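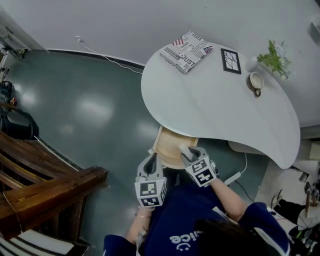
Tanent moves home-task training to hand-held grippers

GIRKORA, December. Tanent has changed how staff at its Girkora site prepare household tasks for automation. Operators now perform each task themselves with a gripper in each hand. Marker cubes on the grippers allow their position to be tracked, and the recordings are used to train the company's robot arms.

The first task group covers drawers, small objects and tabletops in furnished rooms. It replaces joystick control from a separate desk, which the site used for two years.

Work schedules change as well. Six operators who previously ran the joystick stations have been retrained, and 18 tasks are now assigned by room. Recording is split into short blocks, with operators rotating between gripper work and data review. Pay grades are unchanged.

"Wrist load was the main concern raised by the operators," said Bhavana Thomas, operations manager at Tanent. "Block length is set by them and reviewed every Wednesday."

Valter Eide, who leads data review, said operators now reject faulty recordings at the end of a block. Review was previously handled by a separate team, whose members have moved to task design.

Press contact: Titilayo Aliyu, Tanent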